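Can a Robot Do Your Chores Yet?

Picture your bedroom floor right now. Socks? A damp towel? Wouldn't it be great to yell "Robot, clean up!" and go outside to play?

Well, robots can already do a few chores! Some vacuum floors all by themselves, bumping along under the couch. In big warehouses, robots zip shelves full of boxes from one end of the building to the other. Those jobs have something in common. Floors are flat, and boxes keep their shape.

Now think about a cleaning cloth. Pick it up by a corner and it droops. Drop it and it lands in a brand-new shape every single time – and a robot has to work out that shape before it can grab hold. Which part is the top? Where did the corner go? You figure that out in a blink, with your eyes and your fingertips working together. For a robot it's a really tough puzzle!

Dong-hyun Jeon builds robot hands at a workshop in Hirdale. "Kids always ask me when robots will fold the laundry," he says. "I tell them mine got one T-shirt right last week, and it took longer than my lunch."

So how does a robot learn? A lot like you do, by practice and by copying. People hold a gripper (that's a robot's hand, with jaws instead of fingers and a thumb) and do the job themselves while a camera watches. Then they do it again. And again! Dong-hyun's team has saved more than 2000 tries at handling cloths.
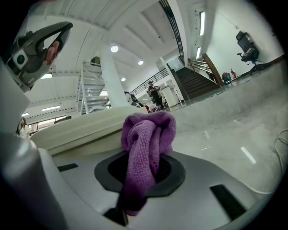

Pushing something soft into a hole is extra tricky, by the way. A wooden peg goes where you push it. A cloth bunches up, twists and can pop right back out.

Robots in shops and factories have it a little easier, as long as everything stays in the same spot. Homes are messier, and every kitchen is different. For now, a robot might help with one or two jobs, but you'll still have to pick up those socks.

Try it yourself! Put on thick oven mitts and stuff a dish towel into a plastic cup. Then try it with one eye closed.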